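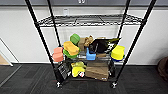
Our report looks at how people in shared student housing buy, store and forget about household supplies, and it grew out of a very ordinary annoyance – the third bottle of dish soap bought in the same week by three people who had not talked to each other. Most of us have lived with some version of this. A black wire rack on casters fills up in its middle with bright cleaning products and packaged goods, the bulky packages go down on the bottom shelf, and a whole shelf near the top can sit empty while somebody is out buying more. We wanted to know whether the way a house keeps its things has anything to do with what it spends.

We worked with 4 houses, which we call Nulmont, Prarnitell, Kouris and Omden after the names on their mailboxes. Everyone who lived there agreed to keep their receipts through March and drop them in an envelope by the front door. We had hoped for a tidy pile at the end, and what we got was one shoebox, two envelopes and a paper bag with coffee on it, but we were very grateful for all of it!

Altogether there were 573 receipts. We left out food bought for one person's own meals and kept anything meant for the whole house, which gave us 728 separate items to sort. Deciding what counted took longer than we had planned. Paper towels were easy. Batteries started an argument that lasted most of an afternoon, and in the end we let them in.

Nulmont and Omden kept a shopping list on the refrigerator, and the other 2 houses relied on memory and group messages. We went in expecting the lists to win easily. Omden did have the fewest repeat purchases, but Nulmont had nearly as many as Prarnitell, and when we asked about it the residents told us that people were good at adding things to the list and not so good at crossing them off. Kouris had no list at all and did quite well – one resident there did almost all the shopping, so there was only one memory to keep up to date.

The most common repeats were sponges, trash bags and laundry detergent. Light bulbs were the opposite case, and at Prarnitell the upstairs hallway stayed dark for most of the month.

One month is short, and March included spring break, when two of the houses were close to empty. If we did this again we would start in the fall, collect the receipts every week and settle the question of batteries before the first envelope went up.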